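The Square Table at Rirnstead: A Gallery

Welcome to the gallery for our little day room at Rirnstead! We've spent the whole of the winter putting this place together, one bit of furniture at a time, and so many of you have asked after it that a proper page seemed overdue. It's a small room with a lot of feet going through it, and we love it to bits. The captions are short, except where I got carried away (sorry, the table does that to me).

The table came first and everything else was chosen to go with it. We looked at a great many, including a very handsome round one from Kalogeropoulos that would have cost us 2000 pounds and blocked the door. In the end we paid 310 for this one and had enough left over for plants and a tin of decent floor oil. Best money we've spent!

The table and its plants
Honey-coloured top, darker grain running across it on the diagonal, white metal underneath. I could look at that grain all day, especially with the two little pots keeping each other company.
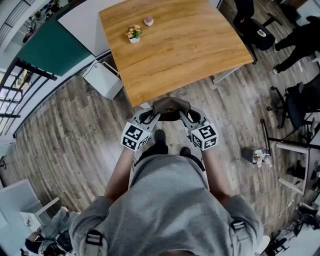 How do you look after a wood-grain table top in a room that gets used every day?
A soft damp cloth, wrung out well, and then a dry one straight after. Wipe along the grain, lift things up when you move them, and put something under any pot that gets watered. We keep polish well away from ours and it still looks lovely.

The flowers
Yellow and pink blossoms in a white pot, and such a cheerful thing to walk in to in December. This sort likes a bright spot and a drink when the top of the soil feels dry. Turn the pot a little each week and it'll fill out evenly.

The succulent
Smaller, pinkish, and my favourite of the pair. It wants next to nothing from us. Too much water is the danger, so it has a turn at the tap far less often than its neighbour, however thirsty it looks to passing well-wishers.

The floor
Grey-brown planks, and what a difference they make to that warm table top! We had 400 pounds set aside for a rug from Bumis and then couldn't bear to cover the boards up. A sweep each evening does it, with a barely damp mop at the end of the week.

The corner beside the table
White again, to match the legs: a plain box-shaped bin with a grey edge to its lid. Keeping it on the floor leaves the table top free for flowers, jigsaws and elbows.

Still to come: shelves! We're torn between 2 designs from Jurkley, one narrow and tall, the other low enough to sit under the window. Pictures of whichever wins will go up on this page once they're on the wall.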